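Rirklow Desktop Power Readings: README

Version 3. Replaces the June release, which had two columns swapped and should be deleted if you still have it.

What this is

A table of wall-socket power readings from used office desktops, 758 rows in one CSV file. Each row is one machine in one state: off but plugged in, asleep, idle at the login screen, or busy. I started it after reading one too many claims that an old office PC "costs pennies to leave on." Maybe it does. The people saying so rarely show a meter reading.

What it isn't

A fair sample of anything. The machines came from two resellers, Nuletti and Jacquet, and both had already thrown out whatever didn't boot. Please don't multiply my averages by the number of computers in your country and send out a press release.

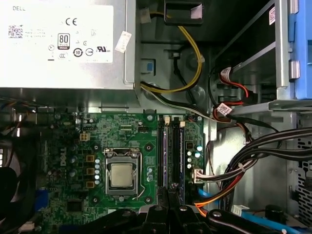 Columns

machine_id: my own number, no meaning beyond that
state: off, asleep, idle, busy
watts: average over 200 seconds
meter: A or B
psu_swapped: yes, no, unknown
notes: free text, often grumpy

Treat psu_swapped with suspicion. Sellers say "all original" the way used car dealers say "one owner." I put "unknown" unless I had paperwork, so most rows say unknown.

Efficiency badges

I left these out on purpose. A badge reports how a supply did in a test at set loads. An idle desktop sits well below most of those loads, and I have yet to see a badge predict my idle numbers.

Known problems

Meter B reads high under 100 watts. I haven't corrected for it. If you do, say so.
The "busy" state used the Firnadeo loop test, which hardly touches the disk.
Asleep rows for machines with wake-on-network turned on are a mess. Check the notes.

Use

Free for any purpose. If your result depends on a gap of one or two watts, you don't have a result.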